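Placemat

A placemat is a flat piece of material that sits under one person's plate at the table. It catches drips, saves the tabletop from scratches and hot dishes, and marks out where somebody is going to sit. I've been keeping this page going for years, mostly because I love the things, and I last gave it a proper tidy on 7th September, so if you spot a mistake that's older than that, it's probably one I've missed twice.

Name and spelling

You'll see placemat, place mat and place-mat, and they all mean the same thing. I write it as one word. In older housekeeping books you also run into "table mat," which can mean either the mat under a plate or the thick pad that goes under a hot serving dish. I keep those apart on this page – the second one gets called a trivet or a hot pad in most American kitchens.

Background

People covered whole tables with cloth long before they bothered with separate mats. A full tablecloth has to be washed in one go, dried somewhere large and ironed by someone patient, so you can see the appeal of a small piece you can swap out after one messy dinner! Linen mats with matching napkins were sold as luncheon sets, and my grandmother had one she only brought out in January, after the Christmas cloth had gone to the wash. Paper mats came in with diners and lunch counters, often with a map or a puzzle on them to keep kids busy.

Materials

Cotton and linen are the classics. They wash well, they feel nice under your wrists, and they wrinkle if you so much as look at them. Ribbed cotton hides the wrinkles best.

Straw, seagrass, rush and paper cord are all used for woven mats. They let crumbs fall right through (lift the mat and you'll find the whole week under there), and most of them don't like being soaked.

Vinyl and woven plastic are what I'd hand to anyone with small children. You wipe them and you're done. The cheaper ones curl at the corners after a while, and a night under a stack of heavy books usually flattens them.

Cork and felt are thicker and quieter. Cork is good with warm plates. Felt drinks up red wine and never gives it back.

Weaves

Plain weave is the simple over-and-under that most of us learned with strips of paper in school. Basket weave does the same thing with two or more strands at a time, so you get little blocks instead of a fine grain. Twill gives you slanted lines.

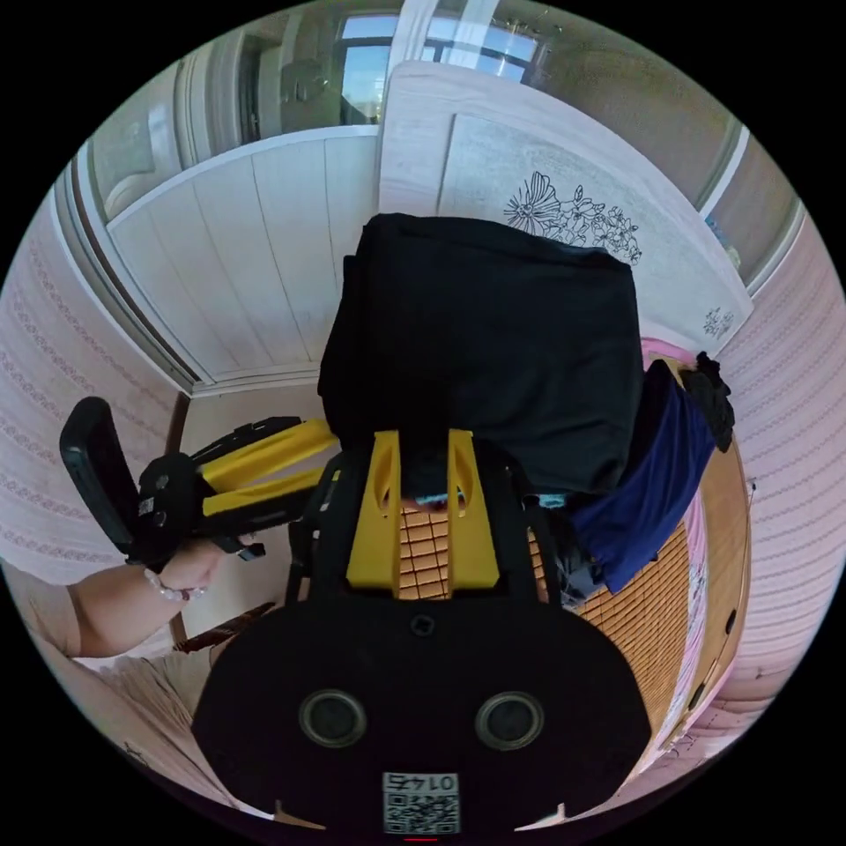 Waffle weave has raised ridges with sunken squares between them, and it dries fast, though in my house the squares collect sugar. Manon Kennedy, who taught the evening weaving class I took, had us all start on plain weave and wouldn't let anyone near a waffle pattern until our edges were straight. Mine took a while. I made 4 mats that season and two of them are still in use, one under the cat's bowl.

Makers

Small workshops come and go, so I only list the ones I've bought from. Skovby does paper cord mats with a tight, flat finish. Palamarchuk sells undyed linen with a fringe, and the fringe does tangle in the wash. Fledance makes a wipeable range in bright colors and says each run is kept to 300 sets.

Care

Shake cloth mats outside before washing, use cool water, and pull them square while they're damp. Woven straw gets a wipe with a barely wet cloth and then lies flat to dry – don't hang it over a rail or it'll keep the bend. Store mats flat in a drawer if you've got one deep enough. Mine live on top of the fridge.

See also: coaster, table runner, trivet, doily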